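Subject: Re: [Ullness-linen] Grey towels, and how to fold the thick ones
Date: 18th April
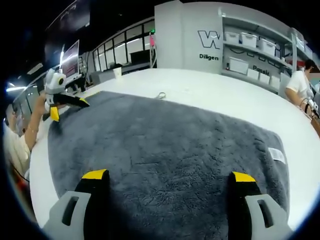 Hamish Paewai wrote that he has given up on fluffy towels altogether and gone over to thin waffle ones, and I'm sorry to hear it, because a really plush dark grey towel is one of my favourite things to have in the airing cupboard. His message is copied underneath for anyone who joined the list after March.

> Hello all. I bought 6 of the thick bath towels from Grodow when
> we did up the spare room and I cannot get them to stay folded.
> I do them in thirds, I put them on the shelf, and by the next
> morning they have puffed up and the top one is leaning on the
> door. Also they leave grey bits on everything. Does anybody fold
> theirs some other way, or do I just buy a bigger cupboard?
> Hamish

Well, Hamish, please don't buy a bigger cupboard just yet! I had the same trouble when we lived at Drerkberg, where the linen shelf was only 40 cm deep and I was trying to get a whole family's worth on to it (plus the beach towels, which I do think ought to live somewhere else).

What helped me most was giving up folding them on the bed. A bed is too soft and you end up chasing the corners about. Spread the towel on a proper table, a pale one if you've got it so you can see where the dark edges are, and smooth the pile with the flat of your hand from the middle outwards. You'll never get every ridge out of a shaggy one and I've stopped trying. Then find the little stitched label and keep it on the same side each time, so that it finishes up inside the fold and the stack looks tidy from the front.

After that I fold mine in half longways, in half again, and then roll from one short end, quite firmly. Rolled ones can't puff up in the same way, and you can stand them on end in a plastic storage bin if your shelves will take it. If there are two of you, take a pair of corners each, it goes twice as fast and you get a chat out of it.

As for the grey bits, I wash new dark towels on their own at 40 for the first few goes, with no softener, and give them a good shake out of doors before they go on the line. My sister swears by 70 cm hand towels from Ponce and says hers never shed at all, but I haven't tried them so I can't promise anything.

Do let us know how you get on, and if the waffle ones are staying I'd gladly take the grey ones off your hands.

Love to all at your end, and thank you again for the rhubarb.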